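Slides

The shoe task was worth 700 points, and Theano had wanted it from the first meeting. There were easier ones on the list. You could have the robot stack cups or press a doorbell. The Trolloston team had taken the cups and was done with them by the end of June.

"Shoes are a real thing," Theano said. "People have shoes."

Rehema Mabula, who wrote most of the code, said people had cups too. But she had already started a new folder on the laptop and named it SHOES, so the vote didn't take long.

The club met in the back of the old Simard store in Jilville, where the rent was low and the air conditioning worked in two rooms out of five. The rules said the robot had to take footwear from a rack and put it back where it belonged, in pairs, left shoe on the left. The rules did not say what kind of footwear. Garnet Fehr went to the discount store with twenty dollars and a list that said sneakers, and came back with slides.

"No laces," he said.

Colleen Dhillon, who coached them and drove the van, looked in the bag. "These are nice," she said. "Are those little buckles?"

"They were on sale."

For two weeks the robot knocked slides off the rack. It pushed them off the back of the kitchen table they tried first, and off a bench. Theano kept a notebook. Most of the entries were short. "Pushed." "Pushed." "Missed, then pushed." On one page she had drawn a slide with a sad face, and on the next page she had crossed out the face.

The trouble was the thumb. A person picks up a slide without thinking about it, one finger under the strap and the thumb wherever it wants to go. The robot's thumb had to be told. If it came down too early it hit the heel and the shoe went away from the hand. If it came down late there was nothing to pinch. Rehema moved the number up and moved it down. She ate lunch with the laptop on her knees.

On Saturday they were all there by 9.

"Go slow," Colleen said.

"It only goes slow," Rehema said. 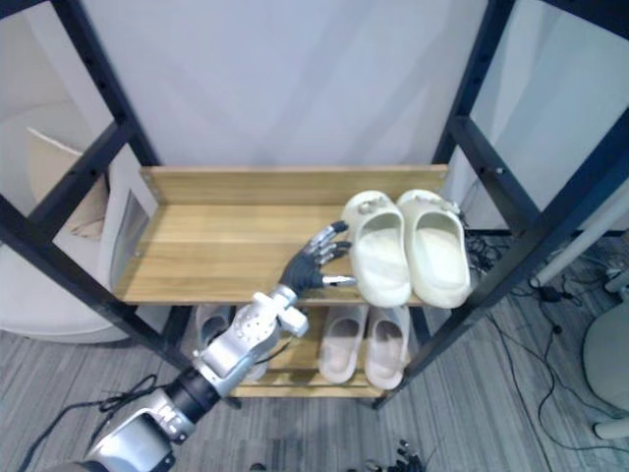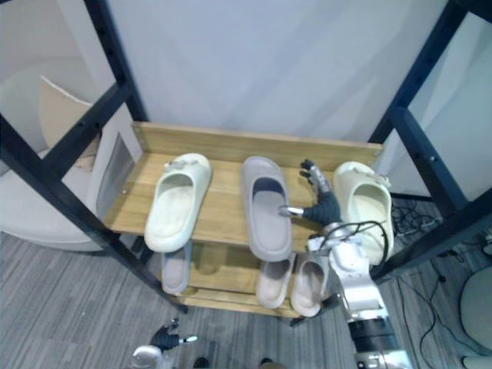

Ginette Hiebert
Fiction Contributor

Garnet had his finger over the stop button. It was his job and he took it seriously – he would not even turn his head when someone talked to him.

The hand closed. It made the small clicking sound it always made. Theano had her pencil on the page, ready to write the P.

The slide came up.

It came up crooked, held by the edge of the strap, and it hung there. Colleen put her hand flat on top of her head. The arm drew back a little and stopped, the way Rehema had told it to, and then it went forward again and set the slide down on the wood. It was turned too far to one side. It was on the shelf, though.

"Does that count?" Garnet asked. He still had not looked away.

Theano got out the rules, which she had in a plastic sleeve. She read the part about placement and then read it again out loud. A shoe had to touch the shelf with its whole sole and point the same way as its partner, within the width of a hand.

"Whose hand?" Rehema said.

"It doesn't say."

"Then his." She meant the robot. Its hand was bigger than any of theirs.

Theano held her own hand up next to the robot's to compare. She thought about it and wrote in the notebook: "2024-08-03. Picked up. Put down. Crooked." She underlined the middle part.

They ran it again, and it pushed. They ran it again and it picked up the slide and dropped it over the side, and Garnet hit the stop so hard that the button stuck and Colleen had to get it loose with a butter knife. By noon it had done one more good one, straighter than the first. Rehema saved that version under a new name and then saved it again on a drive, which she put in her sock.

"Why your sock?" Theano said.

"I lost the last one out of my pocket."

The contest was in 7 days. It would be at the Wondelex building, on a different floor and under different lights, and Rehema had a list of everything that might go wrong because of the lights. Colleen said they could talk about the list over sandwiches.

Garnet stayed behind to shut things down. When the power was off he picked up the crooked slide and looked at the strap where the fingers had held it. There was a small dent in it. He pressed it with his thumb and it did not come out. He set the slide back beside the other one, left on the left, and went to find the light switch.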